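Warm Beds Project: Progress Report to the Oner Fund
Reporting period ending December

12 shares
3 comments

Summary

The Warm Beds Project supplies bedding, night clothes and small heating repairs to households in Clandville that cannot keep their bedrooms warm in winter. The grant pays for stock, van fuel and one part-time coordinator. Deliveries are on schedule. Heating repairs are behind, for reasons set out below.

Deliveries

We reached 100 households in this period, which was the target in the grant agreement. Most were referred by the school district or the clinic on Lobo Street. A smaller group came to us directly after the notice in the church bulletins.

Each household gets blankets for every bed in use, and warm night clothes where sizes allow. Adult large sizes ran out early in the season and we have reordered. We still have too many toddler sizes and will offer them to the Birkus shelter before spring.

The Sunday delivery run works better than the weekday one. People are home, parking is easier, and the van comes back with fewer undelivered bags. We plan to drop the weekday run and put the fuel money toward a second Sunday route on the east side.

Heating repairs

We planned for 25 minor repairs and completed 18. The work is mostly window sealing, door sweeps and thermostat replacement. Our contractor was short one worker for part of the period, and several landlords were slow to sign the permission form. We now send the form at the time of referral, and signed copies are coming back sooner.

In 7 homes the furnace itself had failed. That is outside the grant, so we passed those households to the county energy office. Two have a repair date. We have no word on the others and will keep asking.

Spending

Stock came in under budget by $2,530. The savings came from buying blankets by the case and from skipping the printed gift bags. We ask permission to move this amount to the repairs line, where the cost of materials has gone up. No other changes to the budget are requested.

Choice of stock

We switched from cotton blend to fleece at the start of the season. It dries quickly on an indoor rack, and few of our households have a dryer. Families may pick their own colors at the storeroom if they prefer to collect. Bright colors go first, orange especially, and the plain grays are left until last. The next order will reflect that.

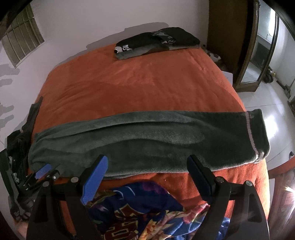
Plans for the next period

- Open the second Sunday route.
- Finish the outstanding repairs from this period before taking new ones.
- Restock adult large night clothes and twin blankets.
- Send a short mail survey to all households served, with a stamped return envelope.

The storeroom lease is up for renewal in spring. The landlord has offered the same rent for another year and we intend to accept unless the Fund objects.

4 likes
Share this report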